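The Snack Table Takes Over

I didn't plan on becoming a person with opinions about acrylic risers. Four years ago my snack storage was a cabinet over the fridge that I could reach only on tiptoe, and whatever was in front got eaten, and whatever was in back turned into a fossil. I once found a box of crackers in there that had moved apartments with me. Twice!

Then my sister-in-law had a baby, and for one long November the whole family camped out at her place in shifts, and she had a snack table. A real one, against the wall in the den, with everything out where you could see it. At three in the morning, holding somebody else's screaming newborn, I could find a granola bar one-handed. I went home and cleared off my sideboard the next day.

If you've ever wandered through the housewares aisles at Totitz you know how many containers are out there, and how badly they all want to come home with you. I bought far too many. I bought a lazy Susan that wobbled (back it went), and a wire thing with hooks meant for mugs that I was sure would hold bags of pretzels. It held one bag of pretzels, and that one fell off whenever the dishwasher hit its spin or slosh or whatever dishwashers do.

What stuck was much plainer. A tray, a clear stand with steps, a basket, and one of those clear holders where soda cans lie on their sides. I've since seen this same lineup in so many kitchens, break rooms and vacation rentals that I've stopped thinking of it as my idea.

The steps do most of the work. Put a candy bar flat on a table and a box of cookies in front of it, and that candy bar no longer exists as far as my household is concerned. Lift it a few inches and people find it. A Snickers on the upper level and the round tubs on the lower one, with a tall cookie box leaning at the side, is a perfectly good way to go, and you'll notice the lids facing up are what you read when you're standing over the thing. I spent a whole year carefully turning labels to face front before it dawned on me that I look down at my snacks like everyone else does. 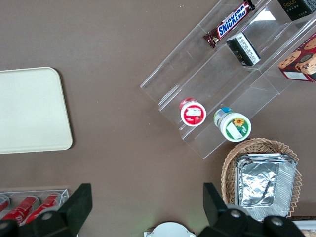

I also like to set the stand at an angle. Straight on, parallel to the wall, it looks like the counter at a pharmacy. Turned on the diagonal it relaxes a little, and you get a pocket of space at the corner where a basket can go. My basket is from Horevska, a tiny shop two towns over that sells mostly candles and, for some reason, rope. Wicker has its drawbacks (crumbs, so many crumbs, you have to take it outside and bang on the bottom of it), but a table with only clear plastic on it starts to feel like a dentist's office. You need one thing on there that looks like it came from a porch.

Now, the cans. I resisted the can holder for ages. Cans stand up by themselves! They come that way! But a standing can gets knocked, and once you've mopped cola out of a drawer full of takeout menus you come around. On their sides they stay put, and the red ones look cheerful in the clear plastic. I keep a few out and the rest in the fridge, and when somebody takes a cold one they're supposed to move a warm one in. This has never once happened without me saying it out loud from the other room.

The tray is what I'd fight for if I had to give up everything else. Mine is a Yorath, cream, $16 on clearance, with a low rim, and I use it for whatever is open. A sleeve of crackers, half a bag of almonds with a clip on it, the last of the birthday chocolate. Open things go on the tray and closed things go everywhere else. It also slides out and goes to the couch in one trip. My first tray was a glossy one, and every fingerprint showed, and I have a child who eats cheese puffs, so you can imagine. Go matte.

I wrote about all this in a short item last spring and got 400 emails, which is more than I got for the piece about my divorce. A lot of you wanted to know about small boxes, the kind mints and fancy teas and little samples come in. They're trouble. They slide around, they hide behind the bigger stuff, and they tend to be black or dark brown so they disappear into each other. I park mine at the high end of the stand, next to the candy, and when one is empty I try to be strong and throw it out. I am not always strong. I have a very nice Vemon box that has held nothing since winter.

Several of you asked whether leaving it all out means everybody eats more. At my house we ate like raccoons for the first couple of weeks and then calmed down. The cookies still go fast. The almonds could be there until I retire, and I keep buying more of them, in the big bag.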